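Predach Sink & Fixture
Careers > Current openings > Showroom and Product Support

Product Support Specialist, Kitchen and Bath Fixtures
Location: Lurkach showroom and warehouse, on site
Type: Full time, permanent
Applications close: 31/10/2025

People have strong feelings about faucets. If you doubt that, spend a morning on our phones. We sell faucets, drains, strainers, soap dispensers and the small brass parts that hold all of it together, and we need someone who can talk a stranger through a leaking cartridge while that stranger is lying under a cabinet with the phone on speaker.

The job sits between the showroom floor and the returns bench. Mornings are mostly calls and email. Afternoons are mostly parts: opening returned boxes, working out what came back and why, and matching it to what the form says came back. The two agree more often than they used to.

What you would be doing

Answering questions from homeowners, plumbers and the brother-in-law who is "basically a plumber."

Identifying parts from blurry photos, partial model numbers and descriptions such as "the round one."

Checking returned pull-down faucets from the Miranda line, which has 13 finishes, two of which look the same under fluorescent light and very different over a customer's new countertop.

Keeping the installation sheets current. The sheet for the Paltar bridge faucet still tells people to "tighten to satisfaction." We would like that fixed, preferably by you.

Covering the showroom counter on a rotation with the rest of the support team. There are six of us now.

Writing up repeat problems for the product group in plain words, with the part number spelled correctly.

What we need from you

Two years or more in plumbing supply, hardware retail, kitchen and bath sales, or the trade itself. If you came at it sideways, through property maintenance or a family business, tell us about it.

A working knowledge of thread sizes, supply lines, deck holes and mounting hardware. You should know what an escutcheon is. Being able to say it out loud without slowing down is a bonus.

Patience on the phone. Some callers have already been transferred twice by somebody else's company, and you will inherit the mood.

Clear written English. You will be writing instructions that get read by flashlight.

The ability to lift 29 pounds off a shelf and put it back on the same shelf.

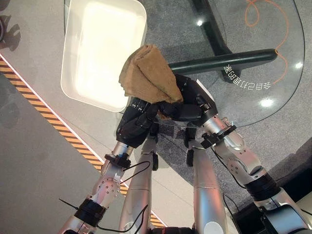
Do I need a plumbing license?
A license isn't required for this role. You will be advising people and handling parts at the bench, and we don't send support staff out to install anything. If you hold one, put it on your application, as it moves you up a pay step.

What would be nice

Spanish, at a level where you can explain a ball valve. Some experience with warehouse software, any brand, including the bad ones. A driver's license, for the occasional run between the showroom and the overflow unit across town. An interest in finishes would also help, though we accept that this is a lot to ask of a person.

What we offer

Hourly pay on a published scale, which we will send you before the first interview so that everybody can save some time. Health and dental after the first full month. Paid vacation, plus the shutdown week in July, when the whole building closes for stock count. The support team is excused from counting. This was negotiated before your time and we don't discuss it near the warehouse crew.

A staff discount on everything in the catalog, including discontinued items. Most people here have a nicer kitchen faucet than their kitchen strictly calls for.

Training is on the job. For the first weeks you will sit beside someone and listen to calls, then take calls while someone sits beside you. You will also take apart and rebuild one of each current faucet model at the bench. A few parts left over at the end of the first try is normal – at the end of the third, we will want to talk.

Hours

Eight to four-thirty, with a half hour for lunch. One weekend shift a month at the showroom counter, paid at the higher rate. No on-call work. Water emergencies at night belong to whoever can reach the shutoff valve, and that will never be you, unless it's your house.

About us

Predach has been selling fixtures out of Lurkach for a long time and still answers its own phones. We stock spare parts for more than 74 faucet models, some of which we stopped making years ago and a few of which we would rather not have made. People keep them going anyway, and we keep the washers on the shelf.

How to apply

Send a resume and a short note through the form on this page. In the note, skip the part about being passionate and explain, in one paragraph, how to replace an aerator on a kitchen faucet to someone who has never done it. We read these closely. Good ones get passed around the office.

You will get a reply either way. Interviews are held at the showroom and take an hour, plus a short bench exercise with a box of mixed parts. Wear something you don't mind getting silicone grease on – it does not come out, whatever the tube says.

Parking is behind the building. Use the side door. The front one sticks.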